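Section 4. Teaching a placing task with the hand grippers

This section is for the person at the packing station who will record the movements, and for the shift lead who plans the time. You do not need to know programming. In the older Lutura system the movements were written by an engineer from Tredetti, and every change of product meant waiting for a visit. Now the station staff teach the task by doing it with the hand grippers, and the arm learns from these recordings. Please read Section 3 (cables and power) before you begin.

4.1 Who does what

Before the change, one person placed parts for the whole shift. With Jillia installed, the same person records, checks and corrects. Liv Halvorsen, who led the change at our Didenko site, asks all sites to respect the following:

- The operator who knows the part makes the recording. Do not give this work to a visitor or to a new colleague in the first week.
- Recording time is working time. It must stand in the shift plan and it must not be taken from the break.
- The operator may refuse a recording which he or she finds not good. No reason has to be written.

4.2 Preparing the table

1. Clear the table top of tools, paper and cups from the break room. Only the objects of the task may stay.

2. Wipe the surface with a dry cloth.

3. Put the container upright near the far side of the table. Leave free space between the container and your hands, so the approach is also recorded.

4. Open both grippers fully and hold them low above the table. Wait for the tone.
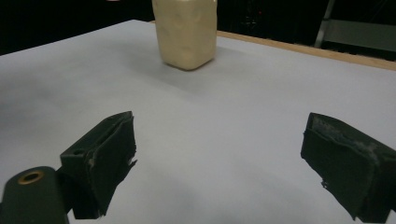
Figure 4-1. Start position: fingers open, container upright at the far side.

Note: The pads on the inner side of the fingers are wearing parts. Fraying at the lower edge is normal in daily use. When a pad turns under the finger during closing, change it (see 7.2). Order pads with part number 2060 - please do not glue the old ones.

Caution: Do not push your own finger between the gripper fingers while the power is on, also not to remove a thread.

4.3 Recording the movement

1. Say the name of the task aloud, or choose it from the list on the screen.

2. Press the start button with your thumb. Keep your wrists relaxed.

3. Bring the grippers to the part at your usual working speed. Many operators become very slow in the first recordings, because they think the machine needs it. It does not need it, and the arm will later copy also the slowness.

4. Take the part or turn it with the grippers only. If you help with a free finger, stop and delete the recording.

5. Place the part at the container as described in the task sheet.

6. Open the grippers, move back to the start position and press the button again.

Note: Keep the marker plates on top of the grippers clean and uncovered. Long sleeves should end at the wrist and not fall over the gripper.

Caution: Let the cables run down along the hands and do not wind them around the arm. Before each recording look where the cables are lying, on the table and also on the floor.

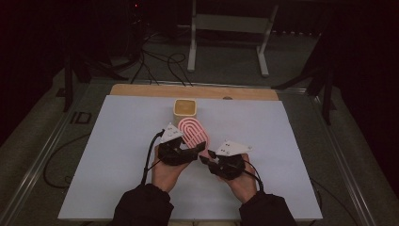 A part with ridges, such as the pink plastic one in the training set, can be held in more than one way. Choose the hold which you would use on a normal day and stay with it through the whole series. If two colleagues have different habits, record two separate series and give them different names. Kanchan Mathur at the support desk can compare them, and you will receive an answer which series to continue with.

4.4 How many recordings

A new part needs 158 accepted recordings before the arm may try it alone. You can divide them over several shifts. After each block, take a pause of at least 3 minutes and put the grippers on the rest, with the fingers closed. If the hands become tired, finish for the day - tired recordings are seldom accepted and must be repeated.

4.5 Checking and sending

1. Open the list of recordings. Play each one to the end.

2. Mark it "accept" or "delete". A dropped part is always "delete", also when you picked it up again quickly.

3. Press "send". The list becomes gray while it is sending. Do not switch off the station in this time.

Note: The recordings show hands, sleeves and the table. They are used for teaching the arm and may not be used to measure the speed of a person. This rule was agreed with the staff in September and is printed in Annex B. If a manager asks you for the times of single operators, refer to this annex.

4.6 First run of the arm

The operator who made the recordings should be present in the first run and should have the stop button in reach. Two persons are needed, one at the stop button and one at the screen. Stay behind the yellow line until the arm is back in its rest position. When the arm does something different from what you taught, write it in the log with your own words. Continue with Section 5 for corrections.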